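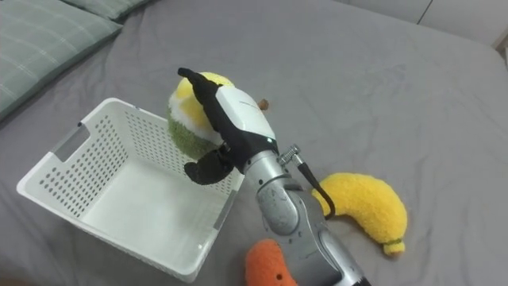

Handout 4: Budgeting for a Household Tidying Cell
Course notes, Toshiko Maruyama

Read this before the costing exercise. The task we are pricing is the one used throughout the unit: pick soft items off a bed and put them in a basket. Work out what has to be bought before you look at any supplier's list.

1. Start with the task, then the robot

Write down what is handled, where it lies and where it goes. Soft toys forgive a poor grip. Crockery does not, and a change from one to the other can mean a different hand and a new quotation. Settle this with the client in writing.

2. Capital items

Enter the robot, hands, cameras and control computer on separate lines, even when Arow quotes them as one package. Hands wear out sooner than arms and you will want to replace them alone. Ask for the price of 2 spare sets of finger pads at the time of order.

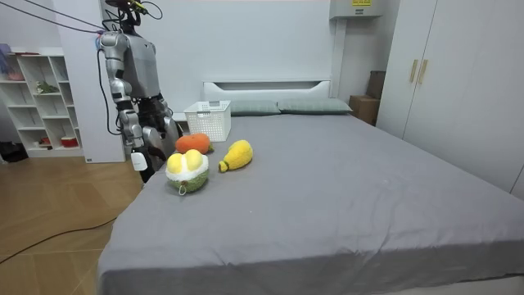 Floor space is also a cost. Measure the gap between the bed and the nearest furniture, allow for the arms at full reach, and decide where the power and data cables will run. If furniture must be moved or a socket added, it goes in the budget under site works.

3. Props and consumables

These are cheap and often forgotten. Last year's group left out bedding altogether and had to ask for more money in December.
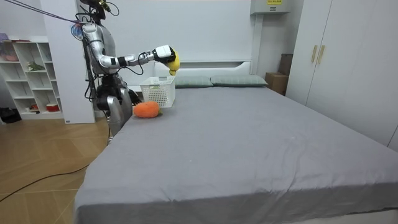

Fig. 1. Yellow plush toy held over the basket at the head of the bed.

Sample lines from the Trevero worksheet, in pounds:

Baskets, plastic: 23
Soft toys, mixed: 100
Sheets and pillows, with spares: 542

Keep receipts for all three. Daichi Katayama will not sign off a line without one.

4. Running costs

Staff time is the largest figure here. Somebody has to lay out the items, watch the run and put everything back for the next one. 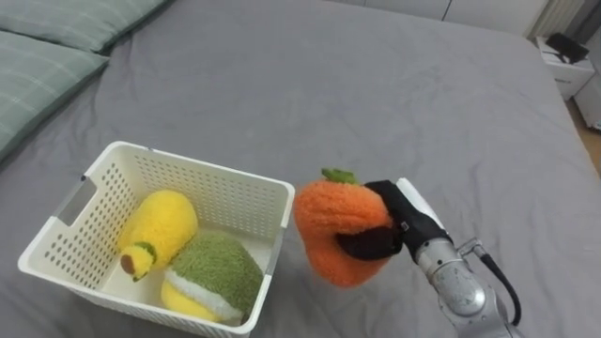 Price a reset in minutes and multiply by the number of runs planned per day. Add servicing, insurance and storage. Leave the contingency as its own line at the bottom.

For next time: bring a completed worksheet and one written question for Onishi about delivery terms. Mio Hoshino has blank copies.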